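Daylight Reflectance of Interior Wall Finishes in Shared Student Housing

Jintana Suksawat
Final project report, Building Physics II

1. Background

Lighting accounts for a large share of the electricity used in the common rooms of the Lavport residence, a four-story block with windows on the north side only. The rooms were last repainted in an off-white finish, and the housing office is choosing between the same product and a brighter one for the next cycle. The purpose of this project was to find out how much the choice of wall finish changes the light level at desk height, and whether the change is large enough to shorten the hours that ceiling lights are switched on.

Reflectance is the fraction of incoming light that a surface sends back. For matte paints it is usually given as a single number between 0 and 1, measured under diffuse light. Published values for off-white paints vary widely, partly because small amounts of tint lower the result and partly because old paint collects dust and smoke film. For this reason the existing walls were measured directly and the manufacturer's sheet was used only as a check.

2. Test rooms

Two rooms of equal size were used, called Room A and Room B. Room A kept its existing finish. Room B was repainted in June with Nirovico Bright Matte, two coats over a primer. Floors, blinds and furniture are the same model in both rooms. The window glass was cleaned on both sides before the first reading.

3. Method

Illuminance was logged with a Trendton handheld meter placed on a stand 90 cm above the floor, with the sensor facing up. The reading interval was one minute. Readings below 300 lux were marked, as this is the level at which residents were assumed to turn on the lights. After faulty entries were removed, 1,046 paired readings remained.

Wall reflectance was estimated with the two-reading method. The sensor is first pointed away from the wall to record incoming light, then turned toward the wall at a distance of 30 cm to record reflected light. The second value divided by the first gives the estimate. Each wall was sampled at nine points on a grid, and the mean was used.

Shadows were the main source of error. At short distances the meter and the hand holding it block part of the incoming light, and under diffuse daylight the result has no clear outline, so it is easy to miss. A point was rejected if a shadow fell within the sensor's field of view — this removed four points in Room A and two in Room B, all of which were measured again later the same morning. 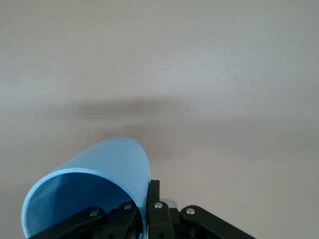 Figure 1. Soft-edged gray shadow on an off-white surface.

4. Results

Mean wall reflectance was 0.71 in Room A and 0.84 in Room B. The spread between grid points was larger in Room A, where the lowest values were found beside the door and above the radiator.

At desk height, Room B was brighter in nearly all paired readings. The median difference was 107 lux at noon and fell to 38 lux by 4 p.m. Close to the window the two rooms gave almost the same values, as direct skylight dominates there. The gain from the new finish appeared mostly in the rear half of the room.

Under the 300 lux rule, the lights in Room B would be switched on 50 minutes later in the afternoon than in Room A.

5. Discussion

The measured value for Room B is 0.03 lower than the value on the product sheet. Gloss, primer color and meter alignment could each explain a gap of this size, and the method used here cannot separate them.

MacDonald Hall, the neighboring block, has windows on two sides, and the results should not be applied to it without new readings. The test also covered summer conditions only. In winter, light levels may stay below 300 lux all day in both rooms, in which case the finish would have no effect on switching time under the rule used here.

The ceiling was not repainted in either room. A ceiling test is the most useful next step, using the same grid and a longer stand to keep the operator farther from the sensor.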